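Setting Prayer Times and Qibla

Before you begin, connect the Histex clock to power and wait for the display to show 12:00.

1. Hold MENU until the city list opens.
2. Enter your city code. The code for Agbayani is 114. If your city is not listed, enter the nearest one.
3. Choose a calculation method and press OK.
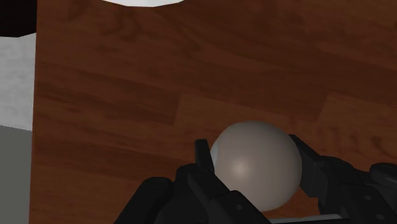

4. Select the school for Asr, Standard or Hanafi.
5. Set the Fajr adhan volume. The highest setting is 64.

Note: During Ramadan, turn on the Imsak alert under Extras. It is off when the clock ships.
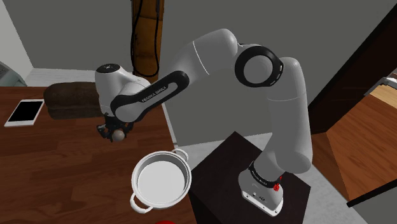 Credit: Oskari Ikonen / Novuvix

Caution: Keep the clock away from speakers and metal shelving while you set the qibla. Magnets can throw off the compass.

To adjust a single prayer to match your mosque's timetable, press ADJUST and add or subtract up to 5 minutes.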